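LUMERLOW TENANTS' ASSOCIATION
Minutes of the May meeting
Held in the ground floor lounge, 7:00 p.m.

Present: five members of the board, the building manager, and residents from the north and south wings. Apologies were received from the resident of Unit 16.

1. Minutes of the last meeting
Read and approved with one correction. The bike room key deposit was recorded as refundable after a year. It is refundable on move-out.

2. Matters arising
The gutter over the south entrance has been cleared. The downspout still leaks at the second joint and the manager will ask the roofer to come back.
The Flamdale bus stop request was sent to the city. No reply yet.
Parking permits - two residents have not returned their forms. Reminders to go under doors this week.

3. Laundry room
Keton gave a price of $1000 to replace the drain line behind the washers. The board asked whether this includes patching the wall. The manager did not have the answer and will get it in writing. Decision held over to the next meeting.
A resident asked for the evening closing time to be moved back an hour. Residents in the units above the laundry room objected. It was agreed to leave the hours as they are until the drain work is done and then ask for views again.
The dryer nearest the door is running long cycles. Lint trap and vent to be checked.

4. Courtyard
Van der Merwe will trim the hedges and take out the dead maple. Cars need to be moved from the back row on the day of the work. Notice to be posted in both lobbies once the day is confirmed.
There was a long discussion of the raised beds. Two beds have not been planted. It was moved that any bed not in use by the end of the month be offered to the next household on the list. Seconded and carried, one against.
The hose on the north side is to be coiled after use. It has been left across the walk more than once.

5. Noise and quiet hours
One complaint about furniture being moved late at night. The manager has spoken with the household. No further action.

6. Shared kitchen
The gas range will be disconnected while the line is inspected. The board discussed what residents who book the lounge for parties should use in the meantime. An electric hotplate was favored. Motion to allow one induction hotplate in the kitchen, to be kept on the table and put away by whoever booked the room. Seconded and carried.
A resident noted that some pans will not work on induction. A line on this will be added to the booking sheet. 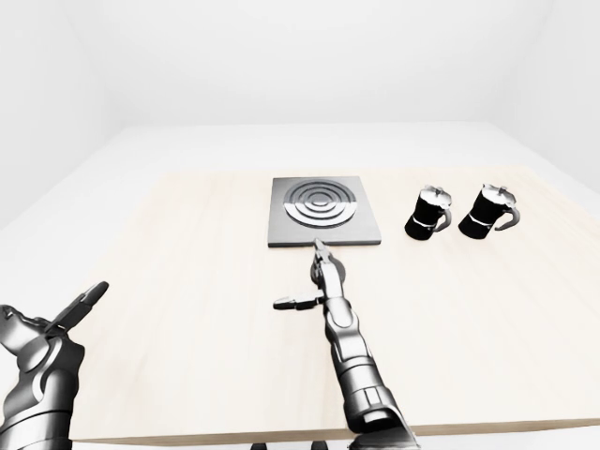

Item 6: table with induction hotplate (computer rendering).

The booking sheet itself is to be moved from the kitchen door to the mail area, where it can be read without going through the lounge.

7. Any other business
The lobby light on the north side is flickering - manager to replace.
A resident asked if packages could be left inside the inner door. The manager will ask the carriers, but the inner door has to stay locked.

Meeting closed at 8:35 p.m. The next meeting will be in the same room.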